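Re: [cell-ctrl] 双臂工位:夹爪误报“抓空”后两臂对拉,触发保护停

收件:cell-ctrl 列表
抄送:安全评审列表
主题前缀请保留 [cell-ctrl],归档脚本按前缀分类。

上一封来信引在前面,逐段回复,之后是我们这边的复现记录和临时措施。

> 我们在 Gastmont 现场用同一版抓取状态机,作业对象是针织布,工序是从台面上夹起布边、双臂撑开、再折叠。连续运行时会停机,停机码是关节力矩超限,示教器上显示的是从臂。复位之后可以继续跑,换布以后仍然出现。
>
> 第一次怀疑的是从臂第三关节减速器,换过备件,没有变化。后来把力矩曲线导出来看,超限前主臂已经在回退,从臂还在保持位。请问你们有没有见过主臂在布没有松开的时候自己走回退轨迹的情况?
>
> 另外,停机之后夹爪是保持夹紧还是张开,手册上写得不清楚。我们的操作工习惯直接伸手去拉布。

先答第一问。见过,停机码和先后顺序与你们的描述一致。力矩超限是结果,报在哪条臂上取决于两臂当时的姿态,姿态不利的一侧先到限值。换减速器不会有作用,建议把旧件装回去,或者至少在台账里把它标为正常件,免得以后按坏件处理。

根因在抓取确认。Pridar 控制器的抓取状态机在发出闭合指令后等待夹爪稳定,然后读指间开度。开度编码值低于阈值就判为“抓空”,高于阈值判为“抓住”。这个判据对硬件工件没有问题,工件有厚度,手指会被撑住。布料只夹到一层薄边时,手指几乎完全合拢,开度与空夹的差别落在编码器的重复性误差以内。阈值出厂设为 34,空夹读数在阈值以下,单层布边的读数在阈值上下跳动。

状态机判为抓空以后执行的是“张开、回退、重试”。问题出在张开这一步:它有一个前提条件,要求夹爪的运动标志已经清零。手指夹着布时末端会有缓慢的蠕动,运动标志没有清,张开指令被排队,而回退轨迹不检查张开是否完成。于是主臂带着布往回走,从臂处于位置保持,布在两臂之间绷直,直到有一侧关节力矩越限。
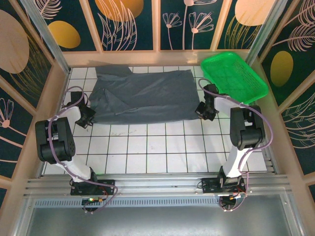

图1 双臂工位,布料铺在两臂夹爪之间的台面上

以下是复现条件。台面、布料和夹爪都没有改动,程序用的是与 Gastmont 现场相同的版本,只加了日志。把抓取确认那一段的采样全部写盘,包括开度、夹爪电流、运动标志、两臂关节力矩,以及状态机的状态号。

共跑了 141 个循环,其中 13 个循环出现误判抓空。每一次误判都能在日志里找到同样的序列:

闭合指令发出;
开度下降并进入稳定窗口;
开度低于阈值,状态号跳到抓空分支;
张开指令入队,未执行;
回退轨迹启动;
对侧臂力矩单调上升;
保护停。

误判的循环里,夹爪电流与正常抓住时的电流没有可用的区别。电流在两种情况下都到达了限幅,空夹时手指对顶,也会到限幅。所以单看电流无法区分,这一点之前有人在列表里提过用电流代替开度,请不要这样改。

另有一种情况容易混在一起,需要分开说。布边被拧成一股进入指间时,开度读数比单层布边高,这类循环没有误判,但是松开时布会挂在指面的凹格里。挂布和误判抓空在操作工的记录里都写成“没放下来”,统计时请先看停机码,有力矩超限的归误判,没有停机码的归挂布。 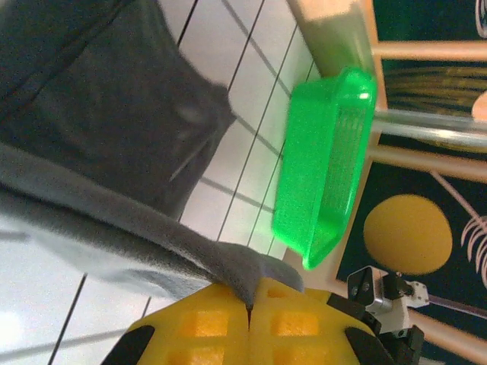
作者:工位控制组
Rinaldi 二号线 · 现场记录整理

从手腕相机的视角能够看出判据为什么不可靠。布料在靠近手指处收拢并拧成一个窄尖,进入两指之间的缝里,布的其余部分留在指外,折叠得很厚。外面折了多厚,对开度没有贡献,只有缝里那一截起作用。缝里夹进多少由接近角度和布边的起伏决定,程序控制不了。

手指本身也有影响。指体是带凹格的结构,有一定柔性,闭合到底以后还会继续变形。空夹时两指对顶,变形量随温升有漂移。早班开机时标定的空夹零点,到下午会偏,偏移方向恰好使阈值的余量变小。我们的误判在时间上偏后,与这个解释相符,但是没有做恒温对照,只能作为推测列在这里。

关于等待时间。状态机从闭合到读数的等待上限是 600 毫秒,到时不管开度是否稳定都会读数。有人建议把上限加长。我们试过,误判没有消失,原因是稳定以后的读数本来就在阈值附近,等得再久也读不出差别。加长等待只会拉长节拍,还会让运动标志更晚清零,对张开指令的排队没有好处。

再答第二问,停机以后夹爪的状态。

保护停触发后,关节抱闸,夹爪维持停机瞬间的指令。误判抓空的情况下,停机瞬间夹爪的有效指令仍然是闭合,因为张开还在队列里。也就是说布是夹紧的,并且处于受拉状态。复位时队列不会自动清空,复位完成的那一刻,排队的张开指令会立即执行,夹爪突然放开,布回弹,随后轨迹恢复,主臂继续回退。操作工此时若一只手在布上,手的位置就在两臂的运动范围之内。

这是一条安全问题,优先级高于误判本身。Gastmont 现场来信提到操作工习惯直接伸手拉布,请在看到本邮件以后先停掉这个做法,不必等补丁。

停机以后的处理顺序如下,已经贴在我们这边的操作面板旁:

一、按下急停,确认两臂驱动断电指示。
二、在示教器上进入指令队列页,手动清空夹爪队列,确认条目数为零。
三、不复位驱动,用夹爪的手动释放口逐侧泄力,先释放回退的一侧,再释放保持的一侧。
四、布松弛以后再取出,手不要从两臂之间穿过。
五、人员退到围栏以外,复位,两臂以低速回原位。
六、在停机记录里写状态号,不要只写停机码。

第二步是必须的。我们在空载条件下验证过,不清队列直接复位,张开指令会执行。Pridar 的维护手册里对队列在保护停之后的行为没有说明,我们已经提交了询问单,答复到了会转发。

临时措施分三条,都已经在二号线上生效。

其一,回退轨迹增加前置条件:张开完成标志为真,否则不启动回退,转入等待,等待超时则报错停机。改动只在状态机脚本里,没有碰控制器固件。报错使用新的错误码,避免继续显示为关节力矩超限。

其二,双臂同时持布的阶段,任何一臂判为抓空,另一臂同时退出位置保持,切到低刚度的跟随模式。这样即使第一条失效,布也不会绷直。跟随模式的刚度参数沿用 Evora 工位的设置,没有单独整定,各现场如果末端负载不同,需要自己确认。

其三,保护停事件触发时由脚本清空夹爪队列。注意这条依赖脚本仍在运行,控制器整机掉电时不起作用,所以前面的第二步手动清空不能取消。

抓取确认判据的修改还没有定。目前有两个方向。
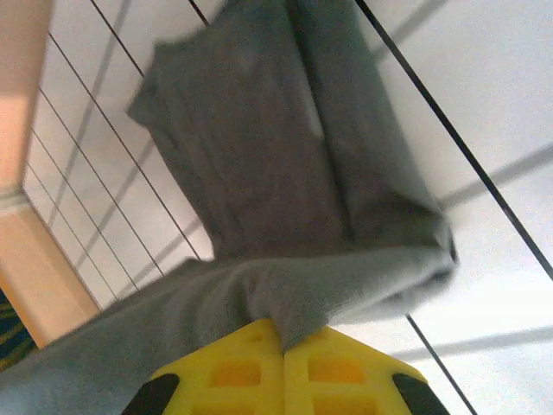

第一个方向是提拉测试:闭合以后沿法向抬起一小段,读末端力传感器的变化,有增量判为抓住。优点是判据与指间厚度无关,缺点是布很轻,抬起高度不够时增量淹没在噪声里,抬高了又会把布从台面上拖走,后面折叠的定位就要重做。我们在日志里回放过这一判据,布边处于平铺状态时区分度不够,布已经堆叠、抬起时带起多层的情况下才可用。

第二个方向是用手腕相机做确认。闭合以后取一帧,判断指尖前方有没有布与指缝相连。现有相机的视野里能看到两指的接缝,位置是固定的,检测区域可以写死。难点在布与布之间的遮挡:未夹住的布堆在指尖后面时,看上去与夹住的布相连,单帧会误判为抓住。可以取抬起前后两帧做差,但是这又回到了提拉的问题。

我们倾向于两者合用,抬起量取小,力增量与图像差分任一成立即判为抓住,两者都不成立才判抓空。这样偏向于少报抓空。代价是真正抓空的时候可能漏判,后续折叠动作会空走一次。空走一次只损失节拍,误报抓空会导致对拉,两种错误的后果不对等,所以阈值应当往这个方向偏。

有不同意见的请在列表里回复,最好附日志。格式沿用归档区里的模板,采样率不要改,状态号一列不要省略。上个月收到过一份只有力矩曲线的,没有状态号,无法判断先后,最后没有用上。

关于把阈值直接调低。这个办法在来信之外也有现场私下在用,效果是误判变少,但真正抓空时也会判为抓住。如果状态机后面没有别的检查,从臂会对着空气撑开,主臂按有布的轨迹走。单独使用没有碰撞风险的工位可以作为过渡,双臂工作区重叠的工位请不要调。我们的工位属于后者,阈值维持出厂值未动。

补充几点零散的。

线缆。检查对拉停机以后的工位时,顺便看一下臂上的外走线。对拉时臂的姿态会偏离正常轨迹,走线的自由弯可能被带紧。我们这边检查过,接头没有松动,但是建议写进停机后的检查项。

台面。白色台面反光强,手腕相机在部分姿态下有过曝,做图像确认的时候要先固定曝光,自动曝光会让前后两帧的差分失去意义。

布料。灰色针织布在台面上起皱以后,布边会翘起一段,夹爪从侧面进入时容易只夹到一层。我们试过在夹取前加一个压平动作,误判没有明显减少,已经撤掉。

从臂报警的归因。现有停机统计把力矩超限全部算在机械故障里,备件消耗也按这个口径统计。请各现场回看一下,凡是双臂持布阶段的力矩超限,先调状态号再决定是否换件。已经换过件的,旧件请做一次空载跑合再决定报废。

遗留项:

1. 运动标志为什么在夹紧以后迟迟不清,只知道与末端蠕动有关,标志的判定门限在固件里,看不到。等供应方答复。
2. 空夹零点随温升漂移,需要做恒温对照,场地还没有排上。
3. 跟随模式在布受拉的瞬间切入会不会有位置跳变,日志里没有出现,但是采样率不够,不能排除。
4. 挂布问题另开一个主题讨论,请不要在本主题下继续跟。

补丁脚本放在归档区的 grip_confirm 目录下,说明文件里写了回滚方法。安装以前请核对控制器脚本版本,版本不一致时不要强行覆盖,回信告诉我们版本号,我们另外打包。

来信中还有一段关于围栏门锁的,与本问题无关,放在后面答:

> 门锁信号在保护停期间是否保持?我们这边门打开以后复位按钮仍然是亮的。

按钮灯只表示驱动侧具备复位条件,与门锁回路无关,门开着时按下去,安全继电器不会吸合。我们这边实测如此。但是你们的接线可能与图纸不同,请用万用表在门开状态下量一次安全回路的输出,量之前不要让人进入围栏。如果量到有输出,工位立即停用,并且单独发信到安全评审列表。

工位控制组
Rinaldi 二号线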